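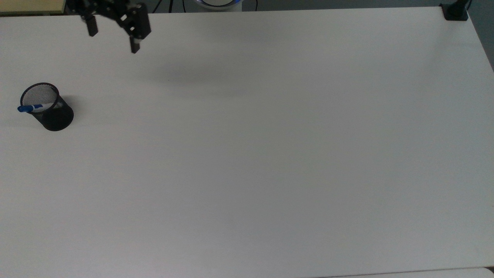 White tabletop, gray background.

Stopped out on a PMI release even though I called the direction right. How?

Yutong Xue
I trade a small account at Brurach, mostly the euro and the pound, mostly badly. Last week I went short on the pound a few minutes before a services PMI came out. The number missed. The pound fell, just as I had so cleverly foreseen. I was not there to enjoy it, as my stop got hit in the first seconds and I was out before the drop started.

My stop was 8 pips above my entry. On the one-minute chart the high of that candle is 2 pips below my stop. So the price never got there, and yet I'm out, and my balance has noticed. I wrote to support and got ticket 887 and a paragraph about "market conditions." Is this normal or have I been had?

Xiuying Kong
Normal, sadly. Look at which price your chart is drawing. Most platforms draw the bid by default. When you're short, you close by buying, so your stop is triggered by the ask. In a quiet hour the gap between them is tiny and you forget it exists. In the seconds around a release the banks pull their quotes and the gap opens up. If the spread went to 5 pips for a moment, the bid could stay 2 below your stop while the ask sailed through it. Turn on the ask line in your chart settings and look at that minute again, if your platform keeps the history. Mine doesn't, so I get to stay angry.

Also check your fill price against the stop price. A stop turns into a market order once it's touched, so you can get filled worse than the level you set. If you were filled exactly at your stop on a data release, buy a lottery ticket.

What I do now is wait 5 minutes after the number and trade whatever is left. Often that's nothing. It's a cheap way to spend a morning.

Rekus
dont trade the news. your welcome

Vosteck
Agree with Xiuying on the bid/ask thing. I'd add that 8 pips is a stop for a sleepy afternoon. If you must hold through a release, put it further out and cut the size so the loss comes to the same money. And ask support for the ask price at the time of the fill, in those words. Bai (my old broker) sent me the tick list when I asked that way. It showed I was wrong, but they did send it.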